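Why does the gain on my photomultiplier drift after the high voltage has been on for hours?

Posted in Detectors and Instrumentation
Oct 20, 2020

Betside

I run a small cosmic ray telescope: two plastic scintillator paddles, one above the other, each read out by a two-inch photomultiplier. The signals go through a discriminator into a coincidence unit and then a counter. The paddles, the high voltage supply and the logic modules came as a kit, the Tratby teaching set, which I bought secondhand in February. No manual.

The coincidence rate has been steady for months. What bothers me is the singles rate in the lower paddle. Right after I turn on the high voltage it is 174 counts per second. It then climbs, quickly at first and later slowly, and the last reading I took before shutting down was 354 counts per second. The next morning it starts low again and does the same thing. The upper paddle does not do this, or if it does the change is lost in the scatter.

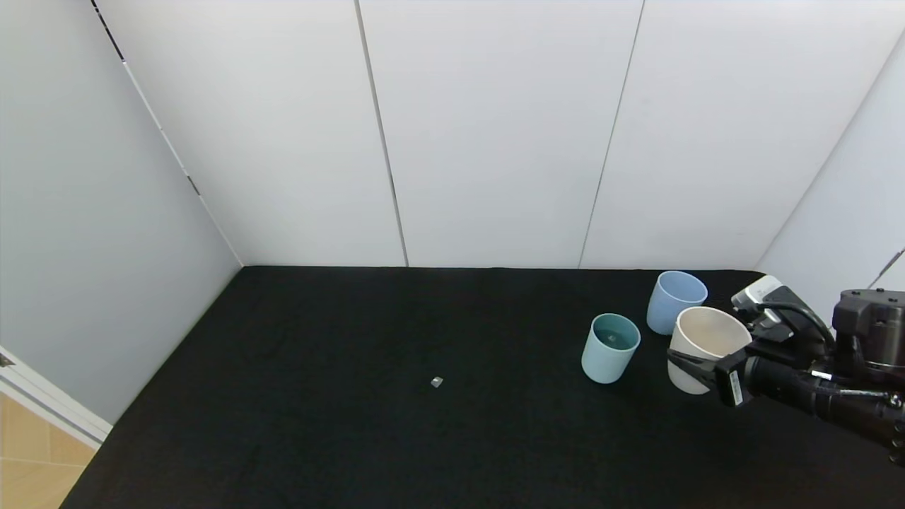

The threshold is the same on both channels and I have not touched it. I have checked the supply with a high voltage probe and the reading stays put to the last digit I trust. Room temperature is logged and moves by less than 2 degrees over a run. I swapped the signal cables between the two channels and the drift stayed with the lower paddle. I have not swapped the tubes, as they are glued to the light guides.

Two things I would like to know. Is this gain drift in the tube, or is something else adding counts? And does it matter, given that I only use the coincidences?

Snorradóttir

Your title says gain drift, but nothing in your post shows that the gain is moving. A singles rate at fixed threshold can go up for at least four reasons: the gain rises, the dark rate rises, light is getting in, or the threshold is sagging. You have to separate these before you fix anything.

Start with the threshold. Measure it at the monitor point on the discriminator at turn-on and again at the end of a run. Old modules of this type drift as the crate warms up. Swapping the signal cables at the discriminator input would have moved the effect to the other channel if the module were at fault, so if that is where you swapped them, you can probably skip this step. If you swapped them at the tube bases and also swapped the far ends, you tested only the cables.

Next, light. Take the singles rate with the room dark, then with the lights on, then with a flashlight moved slowly along the seams of the wrapping and around the joint between light guide and tube. Any change means a leak. Black tape lets go at corners after some years. A leak would not explain a climb that starts from high voltage turn-on in a room with constant lighting, but daylight through a window could, if you always start in the morning. Start one run in the evening and see whether the curve has the same shape.

If it does, look at the pulse height spectrum. With a scope that can histogram, or a cheap multichannel analyzer, find the muon peak in the lower paddle using coincidences as the trigger. Record its position at turn-on and then every half hour. If the peak moves up, you have gain drift. If the peak stays where it is and the rate near threshold grows, you have noise.

My guess is noise. A doubling of the singles rate with no visible change in coincidences is hard to get any other way. The usual source is leakage current in the base, which gets worse in humid air and as the divider resistors warm up. Dust on the socket pins does it too. Turn off the high voltage, let the base discharge, remove it, and clean the pins and the glass between them with isopropyl alcohol. Let everything dry fully before you power it again. Do not expose the tube to room light with the voltage on at any point.

On whether it matters: the accidental coincidence rate is twice the product of the two singles rates and the resolving time, if both discriminators put out pulses of equal width. At 354 per second in both paddles and a width of 100 nanoseconds, that comes to 0.025 per second. Compare that to your real coincidence rate. With large paddles close together it is negligible. With small paddles far apart it may not be, and you should measure it by delaying one channel well past the pulse width and counting what is left.

Stenum

Had the same thing on a different set, and it was a bad high voltage connector. Replaced it and the rate was flat after that. Might be worth wiggling yours (with the supply off).

Also, tubes that have been stored in the light are noisy for a day or so after they go back in the dark, but that noise goes down with time, so it is the wrong sign for you.

Betside

The cables were swapped at the discriminator input only, so the module is cleared. An evening start gave the same curve. I do not have an analyzer but the scope can histogram, so the muon peak is next, then the base comes off for cleaning. The delayed coincidence test is running now with one channel held back by a long coil of cable.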